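**Relief Fund Extends Aid to Stage and Television Performers**

Feb 4, 2023

The Kerslake Players' Relief Fund has approved emergency grants for 143 actors, dancers and stage crew members whose work was interrupted by illness or injury. Payments will be issued in two installments, the second of them in August.

Among the recipients is Tamsin Mahuika, who played the innkeeper in the long-running television drama "Vernavero" and has been recovering from spinal surgery. Her family confirmed that the grant will cover the remaining balance of her hospital bill.
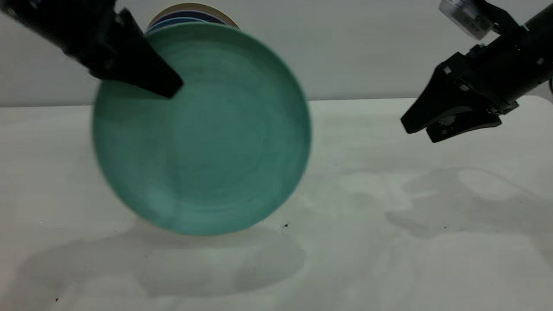 *A round plate in a green glaze, held upright just above a tabletop.*

"Members of this profession have always looked after one another, and the Fund exists to make that support dependable," said Lindsay Stubbs, the Fund's director. She thanked the cast of "Skurer," led by Kha Lâm and Saskia McAlister, for donating the proceeds of three benefit performances at the Grelance Theater.

Applications for the next round are open to performers and crew with at least two years of paid work in film, television or theater. Medical records and a statement of income are required. Inquiries should be directed to Kiri Whitcombe, grants manager, at the Fund's office.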